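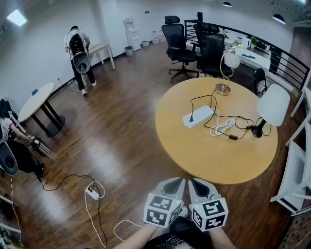

Flalham has extended its workplace furniture service to cover cable management for shared tables, starting in March. The service, named Tanner, applies to round and oval meeting tables that were supplied without built-in power. On tables of this type the usual arrangement is a power strip placed on the top, with the leads of lamps and chargers lying across the working area. The round table with the two lamps has a white strip of this kind on its surface, a black plug in it, and black cables looped around a coiled white one. Tanner moves the strip to the underside of the table and brings each lead down through a single edge clip or a drilled grommet, according to the customer's choice.

The work is carried out at the customer's premises. A fitter records the position of each appliance, disconnects the leads, inspects the plugs and flexes for damage and fixes a steel tray beneath the top. The strip is fastened in the tray with its switch facing outwards. Surplus lead is folded into flat loops and held with reusable hook-and-loop ties. Leads are not coiled tightly, and strips are not plugged into other strips. Any item with a damaged flex is labelled and left disconnected for the customer to deal with.

The standard tray is 50 cm long and is fixed with screws into solid or veneered tops. A clamp version, 47 cm long, is available for rented furniture and for tops that cannot be drilled. Both versions are made at the Flalham works in Illau and are supplied in white, grey or black.
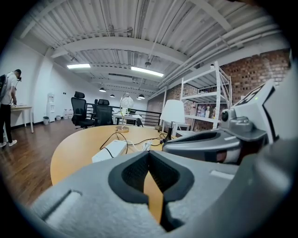 The route from the table to the wall or floor socket is dealt with separately. Where a floor socket lies within the footprint of the table, the supply lead is taken down the leg or central column in a split sleeve. Where the socket lies outside it, a low-profile floor cover is fitted along the shortest line that does not cross the path of wheeled chairs. If no such line exists, the fitter will propose moving the table and will mark the new position on the floor with removable tape before any work starts.

Table lamps remain in use. Flalham recommends that each lamp base be set back from the edge of the table, with its lead leaving the base on the side away from the seats. Small adapters are moved into the tray if their size and ventilation allow. Those that do not fit are fixed to a bracket beside it. Laptop chargers can be left loose on request, with one socket in the strip kept free for each.

Tanner was tried at the company's Brorkholm office before release. The trial covered 9 tables, of which 2 required the clamp version. The floor covers were changed after the trial to a wider section with a shallower slope, as the first type moved under chair castors.

Existing customers may add the service to a furniture maintenance contract or order it as a single visit. Trays, clips and ties are also sold without fitting. The parts list, fixing template and load limits for each tray can be requested from the Flalham sales office in Illau, which is open until 4 pm on Friday and until 5 pm on other working days.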